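Zarnel Handgreifer: Aufbau- und Bedienungsanleitung

Kapitel 4: Kopfhalterung anlegen und die erste Aufnahme machen

Schön, dass Sie bis hierher gekommen sind! Wenn Sie die Kapitel 1 bis 3 durchgearbeitet haben, liegt der Handgreifer jetzt geladen vor Ihnen, die Finger sind eingestellt, und das Basisgerät Obura ist mit Ihrem Netzwerk verbunden. Nun kommt der Teil, auf den sich die meisten unserer Kundinnen und Kunden freuen, nämlich das eigentliche Greifen. Nehmen Sie sich dafür ruhig eine gute halbe Stunde Zeit, am besten an einem Vormittag, an dem das Telefon nicht ständig klingelt.

4.1 Kopfhalterung anlegen

1. Lösen Sie die beiden seitlichen Riemen so weit, dass die Halterung locker auf den Kopf passt.
2. Setzen Sie die Halterung von vorn nach hinten auf. Das Gehäuse gehört oben auf den Kopf, die Kabel sollen an der Seite herunterhängen.
3. Ziehen Sie zuerst den hinteren, dann die seitlichen Riemen an. Die Halterung sitzt richtig, wenn sie beim Kopfschütteln nicht verrutscht und Sie trotzdem noch bequem die Stirn runzeln können.
4. Führen Sie das Kabel mit dem beiliegenden Clip am Kragen entlang nach hinten.

Hinweis: Brillenträger setzen bitte zuerst die Brille auf und danach die Halterung. Umgekehrt geht es zwar auch, aber dann drückt der seitliche Riemen gern auf den Bügel, und nach zwanzig Minuten mag man nicht mehr.

VORSICHT: Ziehen Sie niemals am Kabel, um die Halterung abzunehmen. Öffnen Sie immer erst den hinteren Riemen.

4.2 Handgreifer koppeln

1. Schalten Sie den Handgreifer ein und warten Sie, bis die Leuchte am Griff gleichmäßig grün leuchtet.
2. Halten Sie die Koppeltaste 7 Sekunden lang gedrückt. Die Leuchte wechselt auf Blau.
3. Wählen Sie am Obura den Menüpunkt „Geräte verbinden“ und bestätigen Sie beide Einträge, also Kopfhalterung und Greifer.
4. Öffnen und schließen Sie die Finger dreimal langsam hintereinander. Am Obura sollte sich der Balken mitbewegen.

Falls der Balken stehen bleibt, ist das kein Grund zur Sorge. Schalten Sie den Greifer aus, trinken Sie in Ruhe einen Schluck Kaffee und beginnen Sie noch einmal bei Schritt 1. Erscheint dagegen der Fehlercode 69, ist die Kamera am Greifer nicht richtig eingerastet; wie Sie das beheben, steht in Abschnitt 2.5.

4.3 Die erste Aufnahme

Suchen Sie sich für den Anfang einen Gegenstand mit glatter, fester Oberfläche, der gut in der Hand liegt. Zerbrechliches heben Sie sich bitte für später auf, auch wenn es in den Fingern juckt.

1. Drücken Sie die Aufnahmetaste einmal kurz. Ein Signalton bestätigt den Start.
2. Führen Sie den Greifer ruhig an den Gegenstand heran und schauen Sie dabei dorthin, wo Sie greifen möchten. Die Kopfhalterung nimmt Ihre Blickrichtung mit auf.
3. Schließen Sie die Finger, bis Sie leichten Widerstand spüren.
4. Heben Sie den Gegenstand an, stellen Sie ihn an anderer Stelle wieder ab und öffnen Sie die Finger ganz.
5. Beenden Sie die Aufnahme mit einem zweiten kurzen Druck auf die Taste.

Das Weitwinkelobjektiv am Greifer erfasst sehr viel vom Raum, oft auch die Decke und die Person, die das Gerät bedient. Sehr nahe Gegenstände wirken dadurch groß und gewölbt. Das ist bei diesem Objektiv normal und muss nicht nachgestellt werden.

Hinweis: Helle Deckenlampen können einzelne Bildbereiche überstrahlen. Für die Auswertung spielt das meist keine Rolle, solange Finger und Gegenstand gut zu erkennen sind.

VORSICHT: Heben Sie mit dem Handgreifer höchstens 200 Gramm. Schwerere Gegenstände halten Sie bitte mit der freien Hand.

4.4 Speichern und übertragen

Der interne Speicher fasst 1.036 kurze Aufnahmen. Stellen Sie den Greifer nach der Arbeit in die Ladeschale und wählen Sie am Obura „Übertragen“. Lassen Sie beide Geräte eingeschaltet, bis die Meldung „Fertig“ erscheint. Erst danach löschen Sie den Speicher über das Menü „Wartung“.

Eine Vorschau finden Sie anschließend im Ordner „Greiferansicht“. Weiter geht es mit Kapitel 5, Reinigung und Pflege.
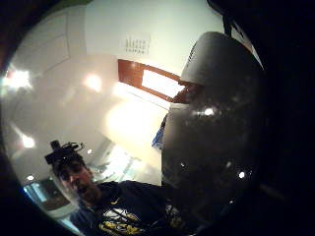 Abb. 4-1: Greiferansicht mit angelegter Kopfhalterung, rechts ein Gegenstand dicht am Objektiv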